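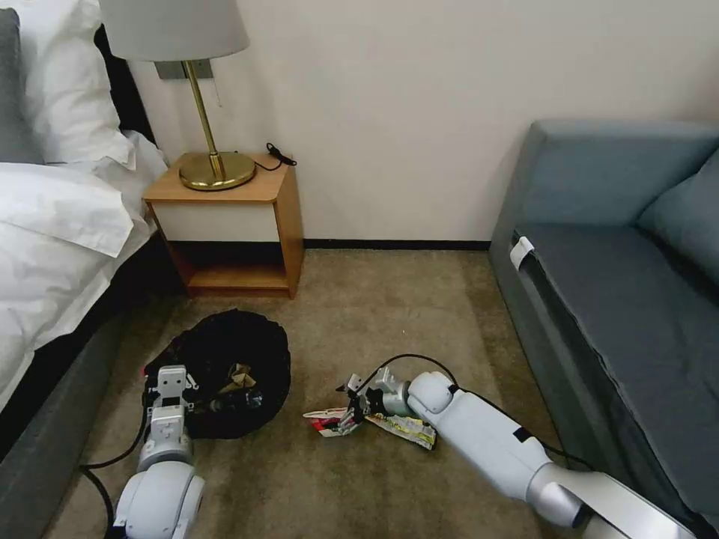

3.2 Listening rooms
Home listening to improvised music differs from club listening mainly in how long a piece is allowed to run. We played two recordings by the Flostska trio, both issued by Cattaneo, to listeners in their own homes and asked them to mark where they heard a new section begin. Most rooms were small and soft, much like the bedroom in Figure 2, where carpet and a sofa take up sound that a bare floor would return. In such rooms the cymbal decay was short, and listeners placed section breaks earlier than the Zovutel club audience did.

Figure 2. A small carpeted bedroom with a bed and a sofa.

The bass solo on the second recording gave the widest spread. Eight listeners heard it as a continuation of the theme, and the others marked a break at its first bar.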